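Nolavow scarifier promises a greener pitch by November

2021-10-24

Jimham has added a tractor-mounted scarifier to its sports turf range and says one pass will do the work of two. We have heard that before, usually in the autumn, when budgets are still open.

The Nolavow is built for football and rugby pitches, with a working depth of up to 20 mm and three blade spacings. The company says it lifts more thatch than its older Delacroix model and leaves a cleaner surface behind it. It offers no figures for either claim, and the leaflet does not mention clay, wet ground or how long a set of blades will last. A replacement set costs £800.

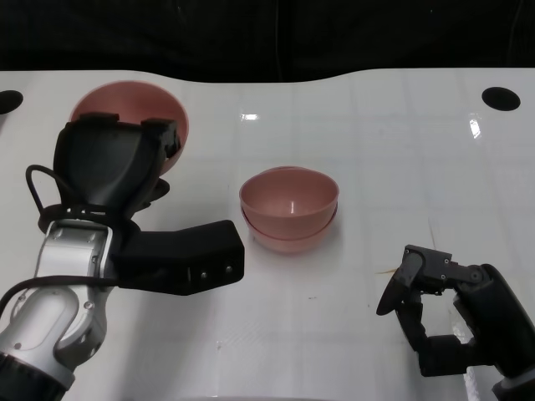 Emmett Begay doubts that the second pass can be skipped on any pitch that gets regular use, and would want to see the machine on heavy soil before signing anything. He also thinks November is too late to be tearing into tired grass, whatever the blades are like.

Jimham replies that the depth can be set shallower for late work. A demonstration is planned at the Mekurness ground, on a sand-based pitch that drains well. Clubs playing on anything stickier may learn very little from it. Prices for the full machine have not been published.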